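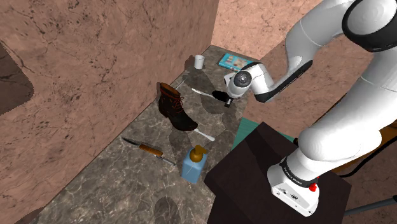
White arm with black joint bands, gripper low over a dark marble countertop (computer rendering).

Your first purge on a small injection press

Switching colors on a benchtop press is one of my favorite jobs in the shop, and you can get good at it in an afternoon! I run a Fetham with a Gajewski barrel, but the steps carry over to most small machines.

Start with the hopper. Close the slide gate, drain the leftover pellets into a labeled tub and vacuum the throat. Static holds pellets in the corners, so look twice.

Back the barrel away from the mold and keep the heat where it was for the old resin. Put on your face shield and long gloves. Now run the screw until nothing comes out of the nozzle — it will spit a little toward the end.

Add 2 scoops of purge compound and shoot it in short, fast strokes. Let it soak for 7 minutes with the screw stopped (check your compound's label, some want less), then shoot the rest. Gunnlaugur Bundgaard at Delldale taught me to raise the back pressure a touch here, and wow, the streaks clear fast.

Load the new color and shoot until the purge pile runs clean. Going from black to white takes me 3 extra shots. Set the new temperatures, move the barrel forward and mold a few test parts. Hold them up to a window and look near the gate for specks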